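The first thing I got wrong at the Sornance robotics club was the coat. I wore a big puffy one, and the room is tiny and warm and full of people leaning over each other, so I spent my first visit in January sweating politely next to a toolbox. By the second visit I'd learned, and I'd also learned to bring snacks!

Prapai Ratanaporn runs the club, and she has 66 kids on her sign-up sheet, though the most she lets near the arms in one session is 6. The rest write code, argue, or wait (loudly) for their turn. This term's challenge is called Birnex, and it sounds like something a four-year-old could do — get the pretend fruit into the red dish using two robot arms, and don't knock anything out that's already there. I tried it. I was terrible. I pushed a lemon clean across the table and got a round of applause.

What I hadn't expected was how much of the talk would be about ordinary things. How wide do you open a gripper for an onion? Do you come at grapes from above or from the side? One boy spent most of the evening defending his theory that anything round should go in last, and by the time I left he'd convinced exactly one person (me).

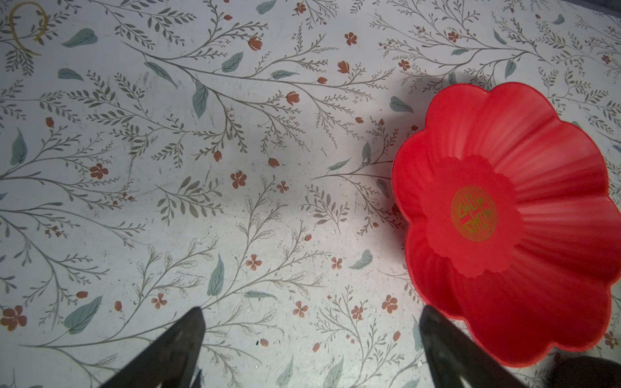
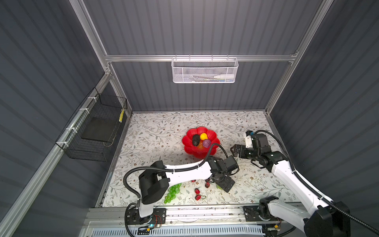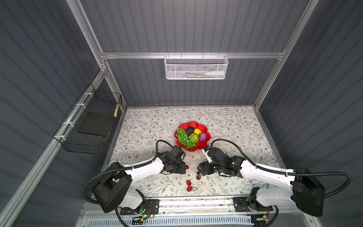

*The red dish and the flowery tabletop at the Sornance club.*

The flowers caused a proper fight, by the way. Half the club wanted a plain surface so their vision program, Clorik, would have an easier life. Prapai said kitchens have patterned tablecloths and the program could learn to cope. She won, but there was a lot of grumbling, and a girl called the tabletop "the enemy" the whole time I was there.

Teams swap drivers every six minutes, and Prapai keeps time on her phone. You'd think that would be enough to finish. It is not! Most of the turns I watched ended with somebody begging for just one more grab, and I begged too when mine came.

They're taking their best runs to the Ruangrit meet in spring, with up to 4 students on a team. Prapai is still deciding who goes. She asked whether I wanted another try before I packed up my notebook, and I was back at the controls before she'd finished the sentence — the lemon and I had business to settle.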